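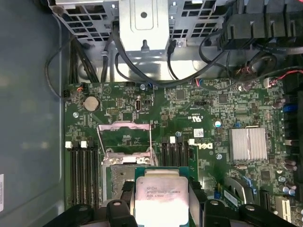
Processor swaps in desktop towers: your questions

Which machines does this page cover?
Dell towers with a socketed processor and a hinged metal retention frame. If yours came through Wandex or Torvik, the steps are the same.

Do I have to take the motherboard out?
No. Lay the case on its side with the board facing up and work from above. Move any cables that drape over the board.

How do I open the socket?
Press the lever down slightly, ease it out from under its catch and raise it all the way. The retention frame can then be lifted.

Which way round does the processor go?
Match the small triangle on its corner to the mark on the socket, and check the notches. Hold it by the edges and lower it straight down. It should need no pressure. If it doesn't sit flat, lift it out and look again.

Is there anything I should disconnect first?
The mains lead, always. Then press the power button once and wait 8 seconds. The power supply can stay in the case. 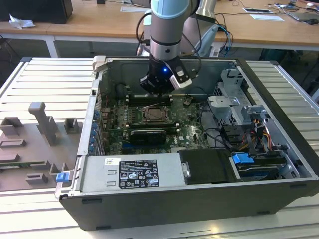
The memory can stay in as well, unless a module stops you reaching the lever. Leave the coin-cell battery where it is, or you may lose the date and the startup settings.

Can I reuse the old thermal paste?
No. Clean it off the cooler and put on a fresh amount the size of a pea. A tube of Givura paste is in every Wasotero kit.

The machine won't start afterwards. What now?
Check the fan lead and the processor power lead, then reseat the memory. If it still won't start, write to Shoshana Halvorsen at the parts desk with the model number and any beep or light pattern.

Page last updated June 2, 2019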